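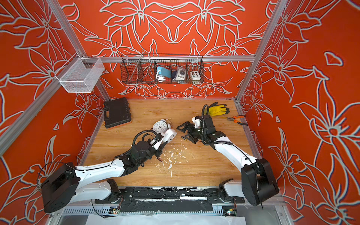 October
Shahab Kordestani, Tahmineh Akbari and Niilo Huttunen

3.2 Household items and the battery sort

Small battery-powered goods are often thrown away when the only fault is an old cell. We wanted to know how people judge the cells themselves before they decide what to do with the item. The twin-bell alarm clock was chosen because most of our participants had owned one, and because it is cheap enough that many would replace it without a second thought.

Each of the 20 participants worked alone at a wooden table. They were given the clock and a mixed set of loose cells, and were asked to say which cells they would keep, which they would test and which they would take to a collection point. Sessions lasted up to 55 minutes. Gloves and pliers were available throughout — participants could use them or leave them alone.
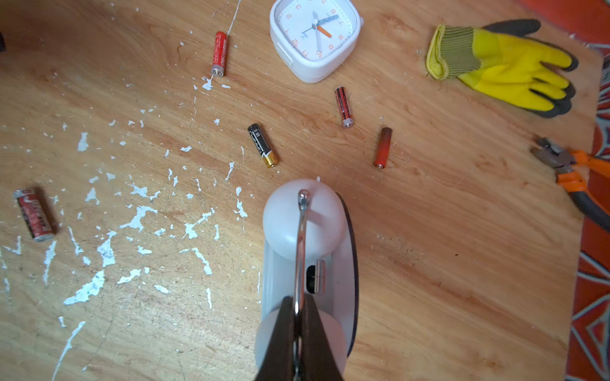 Figure 2. Loose batteries on the tabletop, including one with a scuffed and peeling red wrapper.

Wear on the wrapper was the most common reason given for rejecting a cell. Of the 20 participants, 12 set aside any cell with a damaged wrapper before reading its label. Color played a smaller part, although several people said that they grouped cells by color at home so as not to mix old with new. Only 5 participants asked for a meter. Davoud Nouri, who ran the interviews, noted that those who asked had usually repaired something in the past year.

The clock was handled differently. Participants turned it over, looked for the battery door and tried the bells. Few of them treated it as waste, even when told that it had stopped. One said she would "give it two more batteries and then decide."

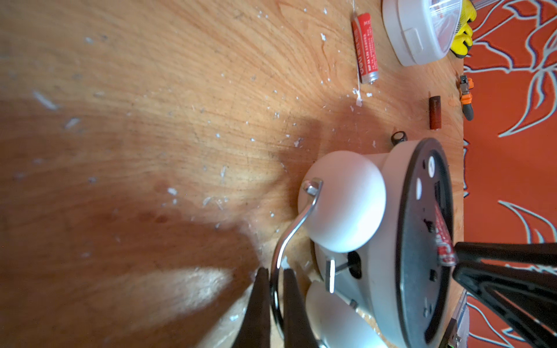 Debris on the work surface was not recorded in the first round. In the second round we asked whether flecks and chips on a table would change how people handled old cells at home. Most said they would wipe the table afterward, and a few said they would lay down newspaper first. Gloves were mentioned less often than we had expected, and mainly by people who had dealt with a leaking cell before.

Answers from the two rounds were coded separately by Akbari and Huttunen. Disagreements — most of them over the word "test," which some participants used to mean trying the cell in the clock — were settled by discussion. The codes are listed in Section 3.3.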